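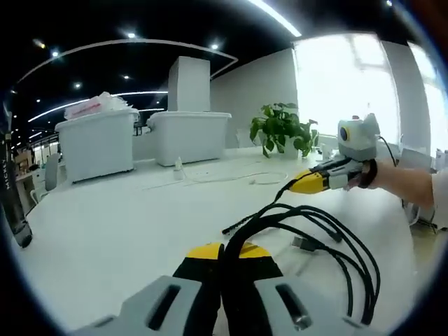

Trulo Bench Kit for Hand-Held Grippers

If you collect demonstrations with hand-held grippers, you already know how much of the day goes into things other than demonstrating. Cables snag. Someone's left gripper has a slightly different pad from the one used last week. A take gets thrown out and then copied back in by mistake. The Trulo Bench Kit is our attempt to put good practice for all of that in one place, and we are really happy with how it has come together!

The kit is a set of bench hardware plus a written procedure, the Stastov Practice Notes, now in their third edition. The Notes are the heart of it. They started as a few pages taped to a cabinet door in our Preredholm workshop and grew every time a session went wrong in a new way. You can use them with our hardware or with whatever you have.

What comes in the kit
Cable guides with soft jaws, 8 pieces, for bench edges up to 50 mm thick
Two rest cradles, left and right, marked so they can't be swapped by accident
Pad gauge for checking finger pad wear
Calibration card, matte, double sided
Log book with numbered pages
Stastov Practice Notes, spiral bound, 62 pages

About the Practice Notes

The Notes are house rules. They don't replace your local safety law or the risk assessment for any powered arm you later run the data on, and section 1 says so on its first page. What they cover is the part in between, where people pick up a gripper, do a task by hand and save what they did.

Some of the rules we get asked about most:

Cables. Leave enough slack for the full reach of the task and then guide the rest off the working side of the bench. Try the longest reach slowly before you record. If the cable pulls on the wrist at any point, the operator will start moving around it, and you'll see that in your data for weeks. Connectors not in use get capped or put away before the first take.

Pads. Gauge both pads at the start of each session and write the reading down even when it hasn't changed. Replace pads in pairs. Our own bench changes them on reading 3, and you may want to go earlier if you work with glass or glossy packaging.

Lenses. Wipe with a dry cloth, then run the calibration card. Do it again after any knock, including the ones that seemed like nothing.

Stopping. Anyone in the room can call a stop. The operator sets both grippers in their cradles, and the take is marked in the log before anyone talks about what happened. This order matters a lot. We tried it the other way and lost track of which take we were discussing.

People in view. Get consent from anyone whose hands, face or screen may be recorded, and have it in writing. The Notes include a one-page form you can copy. Drinks stay off the task area, and personal papers go in a drawer.

Breaks. Squeezing a trigger all morning is hard on the thumb. Swap operators before anyone feels it, and log the swap, as two people will do the same fold quite differently.

What's new in this edition

Nayara Araújo rewrote the whole chapter on two-handed tasks and it is so much better now. The old version told you to start both grippers together and left it there. The new one has a start pose, an end pose and a short hold at each, plus drawings for seated and standing work. Lumturie Todorova added the section on rejected takes, with the naming scheme she uses on the Amaral project. Rejected takes now keep their number and get a reason code. Numbers are never reused.

The index is also finally in alphabetical order. Sorry about the second edition.

Fit and care

The cradles suit grippers with a top-mounted camera and a housing no wider than a hand. Cradle liners lift out and can be washed in warm water with a little dish soap. Please don't use solvent on the pad gauge, the markings come off. The cable guides are meant for flat bench edges; on a rounded edge they tend to creep, so use the screw-on version there (sold separately, ask us).

Ordering and copies

Kits are packed to order. If you only want the Practice Notes, we sell them on their own, and anyone with a second edition can get the changed pages as a PDF by writing to us with the number inside the back cover. You're welcome to copy the log sheets and the consent form for use in your own lab.

Corrections are very welcome too. Several of the best rules in the book came from people who wrote in to argue with the old ones.

Page updated 18 May 2022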